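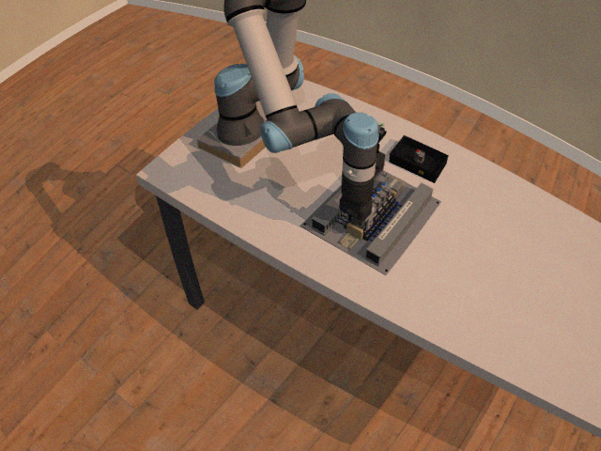 Elie Kanaan wrote in to ask whether a small arm on a bench really needs a base plate, or whether four screws straight through the tabletop would do the same job. Use the plate. You will move the arm at least once, and it is easier to fill a few small holes than to patch a large one.

Tips for setting up a bench arm over a wired panel

Mounting the arm

Put the base near one end of the table and leave the long run of the top for the work. Square wood is fine for the plate if it is flat. Check it with a steel rule on both diagonals before you drill. Ours rocked on one corner and three strips of masking tape under the low side fixed it well enough, though a plane would have been the proper way.

Tighten the shoulder bolts in a cross pattern, then go over them again the next day. Wood gives a little under load.

Try it on the computer first

Model the table and the arm before you cut anything. The simulation in the Turnex planner is slow but it shows you where the elbow goes when the tool is pointing straight down, and that is the position that catches people out. The elbow swings up a lot higher than you expect. If you have a shelf or a lamp over the bench, put it in the model too. Zakhar Antoniuk left his lamp out and had to buy another lamp.

Model the floor and walls only if the arm can reach past the table edge. A plain box is enough for most parts.

Laying out the panel

Terminal blocks go in a straight row alongside the rail. Keep a label strip next to them and print it before you wire. Handwritten labels rub off, and you will be reading them upside down half the time anyway.

You can turn the panel at an angle to the table if that suits the reach of the wrist. Just measure the angle and write it down, or the taught points will be no use after the panel comes off for rewiring. Two stop blocks screwed to the table bring it back to the same place each time.

Leave finger room around tall parts. We allow 24 mm around anything that has to be pulled and 14 mm around anything that stays put — less than that and the tool body touches the neighbor before the tip gets where it is going.

Loose parts

Use a shallow open tray within reach of the arm. Deep bins look tidy but the wrist can't get down into them. Dark trays are fine for shiny parts. Line the bottom with a scrap of drawer liner so small pieces don't slide.

First runs

Run at the slowest speed with the panel unpowered. Keep one hand on the stop button. At the Clesidcombe workshop we go through the whole list of points this way, all 29 of them, and it takes nearly an hour. Don't skip the ones you think haven't changed.

Park the arm away from the panel before you switch off. Some joints sag when the power goes.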